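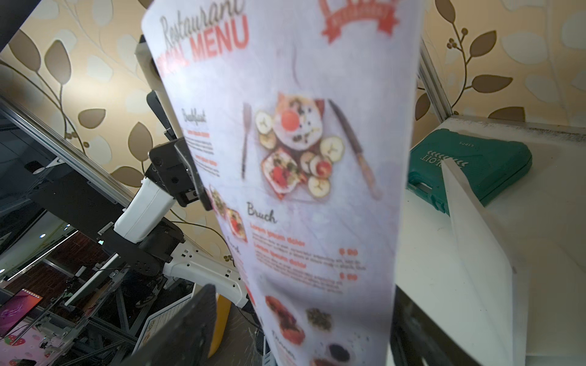 The table menu

A table menu (some cafés say "menu card", my aunt says "the sheet") is a single printed page, or sometimes a folded one, that stands or lies on a restaurant table and tells you what you can eat and what it'll cost. I've looked after the menu pages on this wiki for a while now, so forgive me if I get carried away – I really do love these things!

Templates and filler text

Most small places don't design a menu from scratch. They buy or download a template, swap in their own name and dishes, and send it to the printer. A template in its raw state is easy to spot. The title will be something like "Restaurant" and "MENU", the dish names will be "Lorem ipsum dolor" and the prices will read "$ 00". Spelling slips come with the package too, and "Bruch" for "Brunch" is one I'm very fond of.

Food photos are usually part of the template as well. A breakfast plate shot from above, with a knife and fork on either side, is about as standard as it gets, and the colour of the background tends to be something pale so the small type stays readable.

Lamination

A laminated sheet is sealed in clear plastic film, so it can be wiped down after somebody's toddler has been at it with the tomato sauce. The trade-off is glare under downlights, and a bit of stiffness that makes a big sheet awkward to hold one-handed. Rosário Fonseca, who ran the Esteves tearoom in Clollunska, had 220 sheets laminated in August and told me she was still peeling apart the ones that had stuck together!

Paper and stands

Plain paper is cheaper and much nicer to change with the seasons, but it curls. That's where the holder comes in. The usual sort is clear acrylic with a back panel the paper leans against, and if the sheet is a touch too light for it you get a gentle bend through the middle. Sidwood and Flurkitz both make them, and I've got a Flurkitz one at home holding up my shopping list (it's my favourite thing in the kitchen, don't judge me).

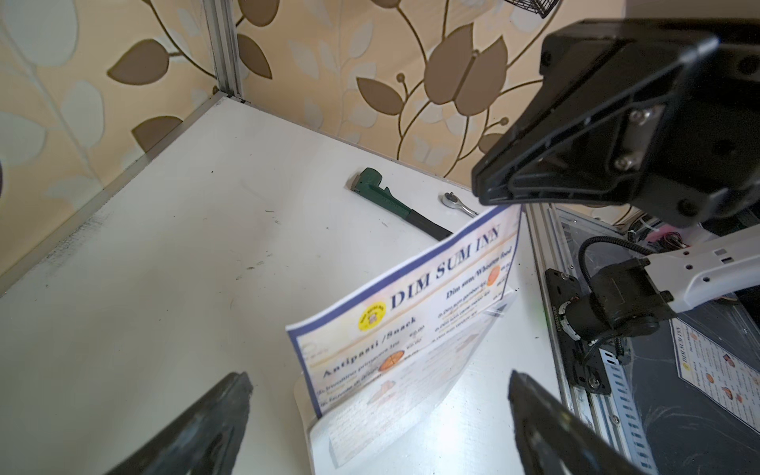

Paper menu in a clear acrylic holder, with "Antipasti / Snack" on the left and "Dim sum/Western food" on the right.

Mixed headings

Plenty of menus put two cuisines side by side, and the headings can get wonderfully muddled. A dim sum place may well list its snacks as antipasti. I used to think this was a translation problem, but I've come around to seeing it as plain friendliness – if you know what antipasti are, you know roughly where to look for the little things.

Collecting

Menu collecting is a modest hobby with no real rules. Rosário has 1,540 of them in flat boxes, sorted by the colour of the border, and she swaps doubles by post. As of November 25, 2023 I own just 30, four of them laminated, and I keep those upright in an old record crate.

See also: Chalkboard menu; Place card; Specials board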